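Typists Wanted for Parish Records Project

Gedstead Local History Society is looking for people to type up handwritten parish registers from 1000 index cards and 26 bound volumes. The work is paid by the card or page and can be done at home or in our reading room on Seidel Street.

What you will do

You will get scans of the registers in batches. You type names, dates and trades into a simple form and mark anything you can't read. A second typist checks each batch. Most of the entries are in English, but the Dalirow volumes include some German, and Hildegard Dreßler will help with those.

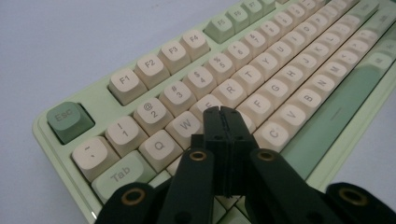
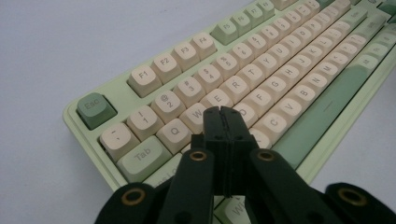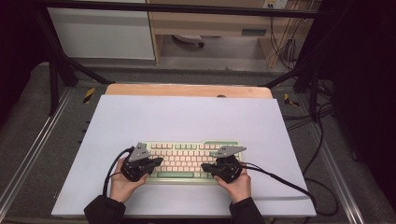

Each typist is asked to finish at least 7 pages a week. You can stop at any point, but please return the batch you are working on so it can go to someone else.

Who can apply

You should be able to type accurately and read older handwriting, or be willing to learn. Speed is less important to us. We run a short training session before you start. You must be 18 or older.

Pay

Typists who complete a full volume receive $700. Single batches are paid at the end of the month. Work runs through September.

How to apply

Write to Hannelore Steinbach at the society office by 05/03/2020. Tell us how many hours you have each week and whether you read German. No résumé is needed.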